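Skostirine Tender Desk, reviewed

Tuesday, May 17, 2022

Our office advises public lenders on consultant bids, and we ran Skostirine for 31 days on a live request for proposals. It is a web tool from Oprea that stores bid documents, scores them and keeps a log of who changed what.

Setup took an afternoon. We loaded bids from 4 firms, 1000 pages in all, and the search was quick. Scanned annexes came through as plain images, so we had to read the fee tables by eye. 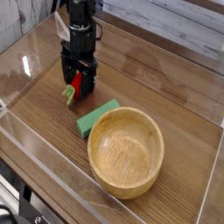 Gripper over the table, with a green block nearby.

Scoring is the best part. You set the weights for technical and financial marks once, and they lock when the first envelope is opened. The log export is clean – our auditor accepted it without questions.

Reports are weaker. The summary runs to 25 columns and you can't hide any of them. Sestitz, which we used until April, does this better but has no lock on weights. 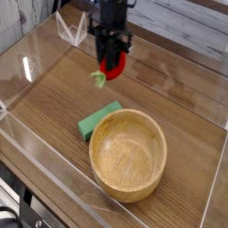

Toy strawberry and wooden bowl.

Support answered by email the next day. Pricing is per tender – fine for a small bank, less so for a busy one. We will keep it for the Flulldale fund mandate.

Rating: 4 out of 5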